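Reference > Household > Lighting > Desk lamps

Gooseneck lamp

A gooseneck lamp is a desk or table lamp whose shade is carried on a flexible arm that can be bent by hand and keeps the position it is given. The arm usually consists of a coiled metal tube, sometimes sheathed in plastic, through which the power cord passes to the socket. Most household models stand on a weighted base, although clamp and wall versions are also made.

The shade is commonly a dome or cone, open at the bottom, that directs light onto a small area. Base and shade are often finished in the same color, while the arm is left black or chrome. The Charbonneau catalog listed 6 finishes for its standard model, all with a round base and a black arm. Competing lamps sold under the Clirkel name used a shorter neck and a square foot.

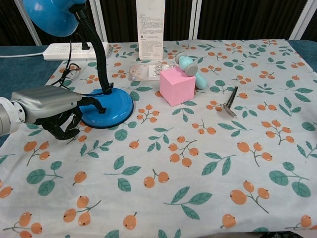
Desk lamp with a blue dome shade, black gooseneck arm and round blue base, on a table with household articles.

In homes the lamp is used for reading, sewing, sorting medicines and similar close work, and it frequently shares a table with personal care items and a power strip. Cords are normally routed behind the base – away from the working edge – to prevent the lamp from being pulled over.

Harvey Bergeron, in his survey of domestic lighting, examined 694 lamps held in the Stornia collection at Cluvholm and found that some 200 had arms that no longer held their position. He attributed most of this wear to repeated bending at the point where the arm meets the base. Replacement arms were sold separately for a number of models and are typically fixed with a threaded collar.

See also: Balanced-arm lamp; Clamp lamp; Lampshade

Filed under: Desk lamps | Household furnishings | Electric lighting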